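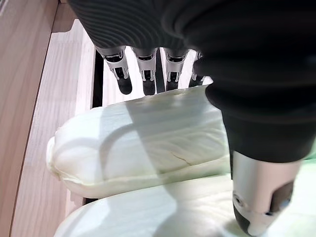 Two heads of napa cabbage, one lying in front of the other

Napa cabbage

Napa cabbage is a leafy vegetable of the mustard family, grown for its long, closely wrapped heads and liked by cooks for its mild, slightly sweet taste. It belongs to the same species as the turnip and bok choy, which may surprise anyone who has only met it in a grocery bin. The word "napa" is usually traced to a Japanese term for leafy greens, and has no connection with the valley in California.

Appearance

The head is generally oblong, with broad leaves folded over one another in generous layers. Color runs from light green through cream to nearly white, the inner leaves being the palest, and each leaf has a wide, juicy rib down the middle that stays pleasantly crisp after a short time in the pan.

Growing

This is a cool-weather crop, and a sudden hot spell can send it to seed before a proper head has formed. Gardeners often sow in late summer for a fall harvest. At Istimthorpe, the grower Ama Essien set out 219 seedlings in her first season and kept a fond, rambling notebook on them, in which slugs take up a good many pages.

In the kitchen

Napa cabbage is the usual base for baechu kimchi, and it is just as welcome in soups, dumplings, stir-fries and raw salads. Orestis Deligiannis, whose Morkbridge Kitchen Book has a whole chapter on cabbages, slices 900 grams of it crosswise, tosses it with 20 grams of salt and leaves it to soften in a big bowl while the dressing is made.

Storage

Whole heads keep well in the refrigerator, loosely wrapped and left unwashed. Wilted outer leaves can be peeled away before cooking.

See also: Bok choy, Kimchi, Turnip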